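Does the Planner Know What It Spilled? Checking Task Plans Against the Camera on a Two-Arm Table
Student project report, Robot Software Lab
Vaida Juška
8 April 2018

Why I did this
Our lab uses a task planner called Heddale. You give it a goal in a small text file, it picks an order of steps, and each step calls a motion routine on the left or right arm. The group that handed it over to us said it "handles kitchen tasks." I wanted to find out what that meant, because the log prints the word DONE after a step whether or not anything useful got done.

What was already there
Heddale keeps a list of facts such as "jar in right gripper" or "left gripper empty." When a motion routine ends without an error, the facts change. The camera is used once, at the start, to find the objects. After that the planner trusts itself. Liquids are not in the list at all. A cup can be full or empty, and there is no fact for what is on the board under it.

What I added
I wrote a checker, Trometti, that runs between steps. It takes a fresh camera image, tests the facts it knows how to test, and stops the plan if one is wrong. It has 11 tests. Most are simple: is the gripper closed on something, is the object within 36 mm of where the planner thinks it is. One looks for dark patches on the cutting board by comparing colors with a stored image of the same board.

I use the pause below when I explain the problem to people. The right gripper has the glass jar on its side with its mouth toward the board, the left gripper is empty, and the steel cup stands in the larger of two brown stains. Every fact in Heddale's list passed. The stain test was the only one that objected. 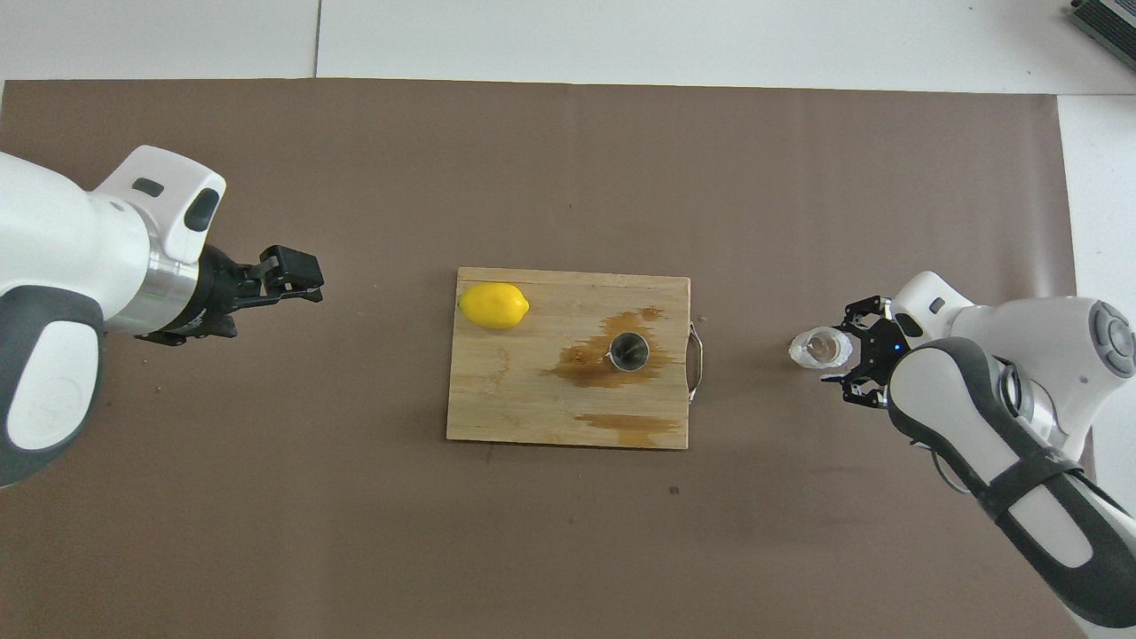

Results, and how far I believe them
I ran the checker on 200 saved pauses from earlier sessions, which I had labeled by hand. On those it agreed with my labels nearly every time. I don't put much weight on that. I picked the color limits while looking at the same recordings, so the test was close to grading my own homework.

The gripper tests are solid and also a bit boring, as the finger position gives most of the answer for free. The distance test is fine for the lemon. It is poor for the jar, where the depth values on clear glass jump around, and I ended up turning it off for glass.

The stain test worries me most. It can't tell a fresh spill from an old mark in the wood, so it only means something if the stored image was taken right before the run. It also says nothing about which step made the mess. My adviser asked if the planner could use it to choose a cleanup step. It could, but I would not let it yet.

Still open
Šimkus, the lab's simulator, draws no liquids, so none of this can be tested there. A claim in the old handover notes that Heddale was "checked over 1,000 runs" seems to refer to simulator runs only. I could not find the logs.

The code is in the Breston folder on the lab server. Set the color limits again if the lights get moved.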